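Noise floor too high on long-form narration – room or chain?

Posted by Zdislava Machala

I record Slovak and English voice work from a converted box room in Trirnidham. Short commercial reads have never been a problem. I've now taken on a training manual of 3000 lines for a client, Krajčí, and their delivery spec asks for a noise floor of -60 dB RMS or lower, peaks no higher than -3 dB, mono WAV, one file per section.

My room tone measures -54 dB RMS once the chapter has been brought up to level. Before processing it sits at -63. The chain is a Kerine large-diaphragm condenser into a 2-channel interface, gain at two o'clock, no pad, high-pass filter off. I speak from a hand's width and a half away. The walls have mineral wool panels behind and to both sides of me, nothing on the ceiling. The computer is in the same room, under the desk.

I've tried a noise gate and the breaths come out chopped. I've also tried broadband reduction at 12 dB, which meets the number but leaves a watery tail on words ending in s. Krajčí rejected the test file for that reason and not for the noise itself. Is this the room or the preamp, and what should I change first?
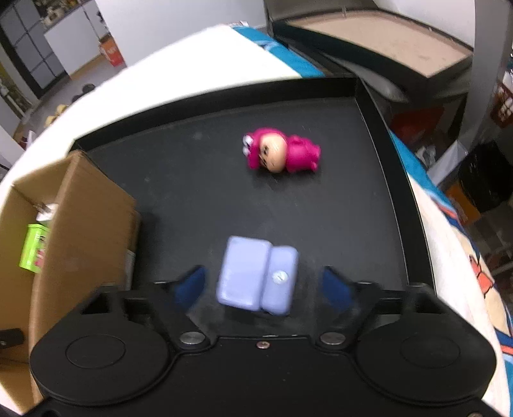
I should add that the hiss is steady. There is also a low component below 80 Hz which comes and goes, mostly in the mornings. There's a bus stop at the end of the road.

Posted by Otakar Slanina

Your two figures tell you most of it. You are adding 9 dB between the raw file and the finished one, and the noise goes up by the same 9 dB. The voice is being recorded too quietly for the noise around it, so get more voice into the microphone before touching any software.

Work in this order and measure after each step, using ten seconds of silence with you sitting in position:

Unplug the microphone, leave the gain where it is and record. If the level hardly drops, the preamp is your problem. If it drops a lot, it's the room or the microphone's own noise.

Move in to a hand's width, slightly off to one side, with the pop shield kept in place. Halving the distance to a microphone gives up to 6 dB more direct voice. You won't be halving it, so expect 3 or 4 dB.

Switch on the high-pass filter at 80 Hz. Traffic rumble counts towards an RMS reading even when you can't hear it on small speakers. In my room in Steltildale this alone was worth 5 dB on a bad morning.

Get the computer out. A longer cable through the door is enough – XLR will run much further than you need without trouble, but USB won't, so keep the interface near the computer and extend the microphone cable.

If you still need reduction after that, use 3 to 4 dB in a single pass, with the noise print taken from the same session. For breaths, use a downward expander at a ratio of 1:2 with a slow release. A gate is the wrong tool for narration.

Posted by steltil_vo

Get a dynamic mic. I changed over two years ago and don't hear the road any more. Also record at night.

Posted by Otakar Slanina

A dynamic will need a lot more gain, and if the unplugged test shows the preamp is noisy it will make the hiss worse. I'd do the test before buying anything.

Posted by Zdislava Machala

Unplugged reading is -82, so the preamp is fine. With the filter on and the computer in the hall I get -61 after levelling, from the same distance as before. I'll move closer tomorrow and send Krajčí another test section without any reduction on it.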